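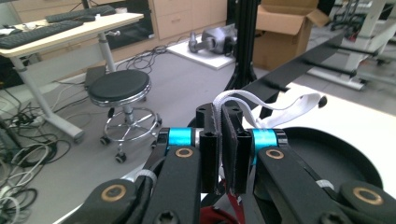 Veronika Plattner wrote in to ask why a ferry company with five crossings a day needs an app, a second app for parking, and a text alert service that tells her the boat has left after she has watched it leave. She added that she used to keep the paper timetable inside a kitchen cabinet door, and that the tape was still there.

Brekke Ferries has read the letter several times and would like to announce the return of the printed timetable.

**BREKKE FERRIES TO BRING BACK PAPER TIMETABLE ON NOKSTEAD–BRIRNLEY ROUTE**

*NOKSTEAD* – Starting in September, passengers on the Nokstead–Brirnley crossing, with its stop at Prakholm, will once again be able to find out when the boat goes by looking at a piece of paper. The new timetable is a single folded sheet, printed on both sides and free of charge. It will be stocked at both main terminals, on board next to the coffee machine, and in the waiting shelter at Prakholm, where the rack was never taken down and has been holding someone's gloves.

A first run of 2,000 copies has been ordered. The company last printed a timetable three years ago, when it was retired as part of a program called Simply Sail. Simply Sail required passengers to make an account.

"We were told people wanted to plan their whole journey on one screen," said Ivar Halvorsen, managing director of Brekke Ferries. "The whole journey is 30 minutes. You can see Brirnley from the ticket window. I don't know what we thought they were planning."

**What's in it**

The timetable lists every departure in both directions, with weekday sailings on the front and weekend sailings on the back. Public holidays follow the weekend pattern, as they always have, though for the past three years this was explained on a page of the website that could only be reached from another page about pets.

The Tuesday fuel stop, which pushes the mid-morning sailing back and has surprised passengers every week since it was introduced, now gets its own line in bold. The old timetable marked it with a small cross. The cross was explained at the bottom, in type that one passenger described to us as "a rumor."

Departures from Prakholm appear in their own column. Previously, Prakholm residents were advised to take the Nokstead time and add a bit.

The type is larger than before. To make room, the company has taken out the welcome message, the history of the route, the photograph of the former chairman and a recipe for fish soup which nobody now at Brekke can account for. Requests for the recipe may be sent to the office.
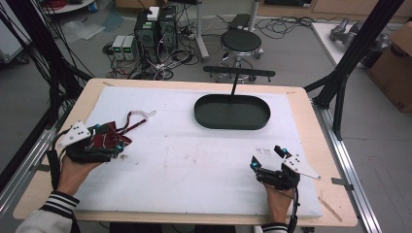 The sheet folds twice and fits a shirt pocket, a wallet of the larger kind, or the gap between a sun visor and the roof of a car. An earlier version folded three times and opened like a concertina. It looked very smart indoors. It was then taken out on the upper deck in a light breeze, and the company settled on two folds.

**What happens to the apps**

The ticket app will stay, and passengers who like it are welcome to go on liking it. The parking app will be folded into the ticket app over the winter, or the other way around, depending on which one the contractor can still log in to. The text alert service will continue for cancellations only. Passengers who signed up for the full service and have been getting "Your vessel is now a vessel" since the spring update will get one last message, with an apology.

The screens at Nokstead terminal will also remain. The left one works.

**A word on accuracy**

Brekke Ferries is aware that a printed timetable can't be changed once it's printed. The company sees this as a modest advantage. In the past year the online timetable was revised 101 times, and most of those changes moved a departure by a minute or two before moving it back. The boat, meanwhile, left when it usually leaves.

"The captain has never looked at the app," said Halvorsen. "He has a watch."

Should a sailing time need to change before the next printing, a notice will be taped to the ticket window. The company has bought new tape.

**Getting a copy**

Timetables can be picked up from the first sailing of the month. Passengers who can't get to a terminal may ask for one by mail, by phone, or by shouting to the deckhand at Prakholm, who has agreed to this within reason. Hotels, stores and cafes on either side of the water can order bundles for the counter by calling the Nokstead office before noon. After noon the person who answers the phone is usually on the boat.

The winter edition will be printed on yellow paper so that it can be told apart from the summer one. Summer copies may be kept, though the company asks that they not be waved at staff in January.

A copy of the new timetable has been mailed to Veronika Plattner, who has replied that it is a little wide for the cabinet door but she will manage.

**Press contact:** Brekke Ferries, Nokstead office, ground floor, door beside the ticket window. Please knock – the bell is connected to the app.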